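Re-zeroing the two-arm table

The table cell had been missing its picks by a small and repeatable amount for most of a week. Both arms reached the right part of the table, but the fingers came down to one side of whatever they were meant to close on. A repeatable error is the better kind to have. It means something has moved and stayed moved, and it can be measured.

I look after this cell two days a week. It is a long mounting rail along the front edge of a wooden table, with an arm at each end and a plastic basket at the back left. The objects are shop groceries, mostly things in shiny film, and the film is half the difficulty. A crimped wrapper gives way when you press it, and a finger that is slightly out will push the packet along before it grips.
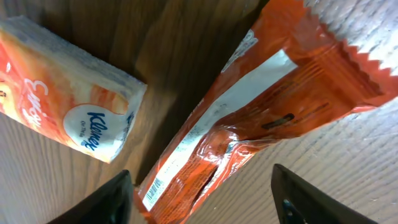 Posted by Ayodele Etim
2021-07-15
Filed under: Workshop, Maintenance

The wrist view is where I start, as it takes the rest of the arm out of the argument. If the two fingers sit evenly either side of the thing to be picked, the approach is sound and the fault is in the height or the close. If they don't, go back down the arm. I keep a packet of tissues and a snack bar for this check. The bar is long enough to show a twist, and the tissues are soft enough to survive a bad close.

The order of work I settled on was rail, base, joints, cables, then software. I have done it the other way round before and lost a day to it.

1. Rail. Power off, both arms parked. Check every bolt along the rail with the same driver at the same setting, working from the middle outwards. Two on the right-hand side took nearly a quarter turn. That alone would account for much of the drift, because a small tilt at the rail is multiplied by the length of the arm. I put a paint mark across each bolt head afterwards, so the next check can be done by eye.

2. Bases. Undo each base clamp, wipe the mating faces, refit. There was grit under one of them. I also pushed a steel rule along the back of both bases to confirm they were square to the rail, and they were.

3. Rest pose. Power on with the arms clear of each other and of the objects. Put a few objects in a row across the middle of the table, within reach of both, and leave them there while the zero positions are read back. Write the values down before changing anything. My predecessor Krum Zupan kept these in a paper notebook and I have kept up the habit, as the notebook does not get overwritten. 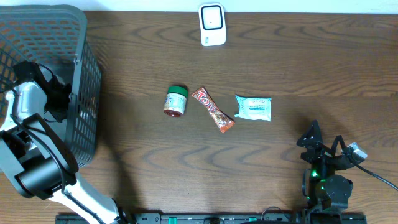 4. Joint zeros. Move one joint at a time to its reference mark, hold, store, release. The servos in our cell report position in counts, and the elbow on the white arm was out by 59. Every other joint on that arm was within 4. The black arm needed nothing, which I did not believe, so I did it twice.

The elbow offset puzzled me until I unclipped the cable. It had been dressed too short at the joint, and at full reach it was pulling on the housing. Hanne Kuusisto had warned me about this when the arm was first fitted, and there is an email from September to prove it. I gave it a wider loop above the wrist and a second one outside the elbow, then ran the arm slowly through its full travel with a hand near the stop button. The loop must clear the joint at both ends of the movement. It must also be small enough that it cannot catch on the other arm, and I went through three lengths before I was content with it.

After that, the pick checks. I use the worst case on purpose: two packets close together, one resting on the edge of the other, with the fingers brought in from above.

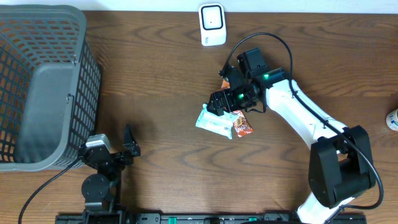 White arm over the two overlapping packets, new cable loop fitted.

Finger height matters more here than sideways position. Too high and the tips slide over the film. Too low and they load the table through the wrist, and the motor complains. I bring the fingers down in small steps with a strip of printer paper on the wood, and stop when the paper drags but still moves. It is crude and it agrees with the readout every time I have compared them.

The close force I left alone, apart from dropping the limit on the white arm back to 300. Somebody had raised it, presumably to make up for the bad alignment. If you find a limit that has been raised, look for the fault it is hiding before you put it back. 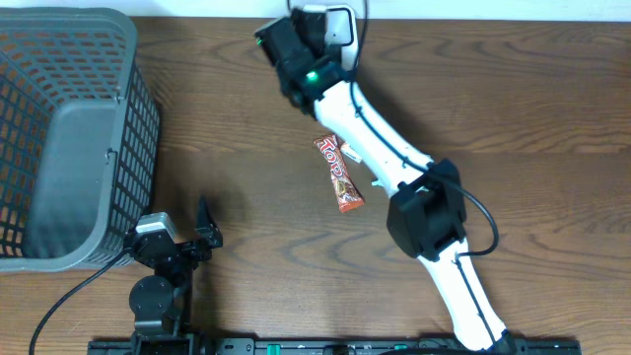
The last job was a long unattended-style run with me sitting next to it, which I do at reduced speed. I move the objects between cycles so that the arm never gets the same approach twice, and I note the misses by position. If they collect in one corner the zero is still out. If they are scattered, it is usually the wrapper. Mine were scattered.

Still to do: the black arm has a cable that runs off to the left with no clip on it, and I want one there before it gets trodden on. Solange Pruvost has asked for the zero values in a shared file as well as the notebook, so that is next week. The cycle counter read 3748 when I switched off, and I will repeat the bolt check when I am back in.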